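The bench at the end of line two

At six in the morning the packing hall at Wieser is already warm from the machines, and Hermine Fuchs has her sleeves rolled up. She has worked in this building on the edge of Dresden for most of her adult life, first in assembly, then in dispatch, and now in a job that did not exist when she started. Her badge says "line coordinator". Her colleagues say she looks after the robots.

Wieser makes fittings for commercial kitchens: hinges, drawer runners, brackets, the parts that cooks lean on and never look at. Until two years ago every order was packed by hand. A packer took a flat carton from the stack, folded it, taped the base, filled it from the bins, taped the lid and pushed it to the end of the bench. On a good shift one person could close nearly 700 cartons. On a bad one, Fuchs says, you went home and could not turn a key in the door.

"It was the tape gun," she says. "People think it's the lifting. The lifting you can learn. The tape gun gets into your wrist and stays there."

The change came in December, when the firm put in two packing cells from a supplier called Plalbridge. Each cell has an arm that opens the cartons, another that places the parts, and a taping head. The software that tells them what goes where is called Givutar, and for the first month it was the most hated word in the hall. It sent long brackets to short boxes. It stopped the line when a carton flap was bent by more than a few millimetres. A packer would straighten the flap, press the green button, walk back to her place and hear it stop again.

The works council had agreed terms before the machines arrived. There would be no dismissals for 30 months, everyone in packing would be offered training, and pay would not fall for anyone who moved to lighter work. Thirty people were in the department at the time. Most are still with the company, though fewer of them pack. Several went to quality control, a few to the spare parts store, and some took early retirement, which they might have done anyway. One left for a bakery and comes back to the summer party.

What remained for people to do is less tidy than the brochures suggested. The cells handle standard orders well, and standard orders are the larger part of the work. The rest still comes to the manual benches: odd lengths, mixed consignments, returns, cartons the taping head has torn, customers who want their goods wrapped in a certain way and have wanted it so for years.

The benches themselves have changed very little. The heights were adjusted when the cells came in, and the shelves beneath were cleared of the bins that the robots now draw from. The work on top of them is slower and more varied than it was. Large cartons are opened flat and folded on the bench, the old tape is pulled off if the board is to be used again, and the weight is checked twice.

Not everyone likes it better. In the old system, a packer could find a rhythm and think about other things, and some miss that. "Now every box is a problem," says a man in his fifties who came from the printing trade and asks not to be named. "If it wasn't a problem, the robot would have it." He is not bitter about it. His shoulder has stopped hurting, and he sleeps. But he used to know at the end of the day how much he had done, and now he has to look it up.

Others have gained from the change. Two of the younger packers learned to set up the cells and now earn more than the supervisor who trained them. The noise is different as well. There is less shouting across the benches, partly because there are fewer people to shout to, and the break room is quieter for the same reason. Fuchs moved the coffee machine closer to the cells so that the operators would not have to drink theirs alone.

She spends the first part of each shift reading the overnight stops. Most have the same few causes: damp cardboard, a worn suction cup, tape that has crept off its roll. She writes them in a notebook as well as in the system, because the system puts them in categories and she likes to know what really happened. When the Plalbridge technician visits, it is the notebook he asks for.

Management would like a third cell. The agreement would have to be negotiated again, and the council wants to see the injury figures first, along with a plan for the manual benches. Fuchs has told both sides what she thinks, which is that the third cell should take the heavy cartons and leave the mixed orders alone.

By half past two the late shift is coming in through the side door. She closes the notebook, puts it in the drawer and goes to find out why the second cell has stopped.

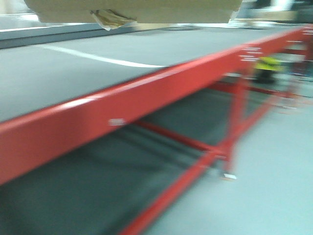
Cardboard over one of the red-framed workbenches.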